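# Teaching by hand: an interview with Edem Annan on the Sokden study

When the manipulation group at Skorov began its Sokden study, the plan was a modest one. A small team would record household tasks with hand-held grippers, train a policy on the recordings, and compare it with a policy trained on the same tasks by remote control of a robot arm. The results, presented to the institute in August, have since changed the way the group plans its work. Edem Annan, who led the study, spoke to the institute's newsletter on a Thursday morning, together with Veerle Kramer, who was responsible for the evaluation.

Dr Annan is careful about what the study set out to show. "The question was narrow," he says. "If a person spends an hour giving demonstrations, which method gives the robot the most useful hour? We did not ask which method is best in every respect. Remote control has the great merit that every movement recorded is one the arm can make. With a hand-held device you lose that guarantee, and you have to earn it back in the processing."

The processing took up the larger part of the first year. Each recording passes through a filter that rejects any movement the arm could not repeat, either through reach or through speed. In the early sessions the filter threw away so much that Ms Kramer suspected a fault in the software.

"There was no fault," she says. "People move their wrists very quickly when they know a kitchen. They open a door, take hold of the basket and turn, all in one go. The arm cannot follow that. We changed the instructions given to demonstrators, and the share of rejected recordings fell within a few sessions."

The revised instructions run to a single page. Demonstrators are asked to pause before contact, to keep both grippers in front of the body, and to finish each task with the fingers open. They are no longer told to move slowly. Dr Annan explains that this wording had made people hesitate in the middle of a grasp, and the hesitation was then faithfully learned by the policy.
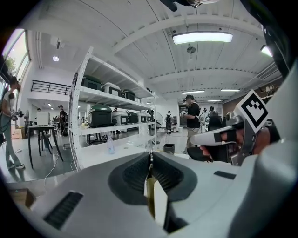 "A good deal of the effort goes into keeping track of where the two hands are in relation to each other," he continues. "One hand holding a lid while the other reaches inside is a simple matter for a person. For the policy it depends on a distance, and if that distance is wrong by the width of a finger the whole task is lost. Our two-handed results only became respectable once we treated the relative position as something to be measured in its own right."

The final training set held 900 demonstrations, spread over 52 versions of the tasks. A version might differ from its neighbour in the height of a shelf, the make of an appliance or the side from which a door opened. Ms Kramer kept 5 versions back from training altogether and used them only for evaluation. The robot was then given 200 trials, divided equally between the two policies, and she recorded the outcome of each without knowing which policy was in use.

On familiar versions the two were close, and neither researcher wishes to make much of the difference. On the versions held back, the policy trained on hand-held recordings completed clearly more of its trials. Ms Kramer attributes this to variety. "A person with a gripper can walk to the next appliance and begin again. With the arm, somebody has to move the arm. In the same hour you simply see more of the world."

She is equally direct about the failures. Tasks requiring steady force, such as pressing a stiff button, went badly under both policies and slightly worse under the hand-held one. "The demonstrator feels the button give way. We do not record that feeling. Van Beek's group has asked us for those trials in particular, and I think they are right to find them the most interesting."

Asked whether the method is ready for use outside the institute, Dr Annan hesitates. A partner project, Rotus, intends to repeat the study with demonstrators who have had no training beyond the written page. He would like to see that result first.

"Our demonstrators became very good," he says. "They learned what the filter would accept — some of them could tell you before the recording had finished whether it would pass. I do not know how much of our result belongs to the method and how much belongs to them. The comparison with remote control is fair, as those operators were practised too, but it says little about a beginner."

The group is now preparing the rejected recordings for release alongside the accepted ones. Ms Kramer expects the labelling to take most of the winter, as each rejection must carry its cause, and the early sessions were logged in a format that the present software does not read.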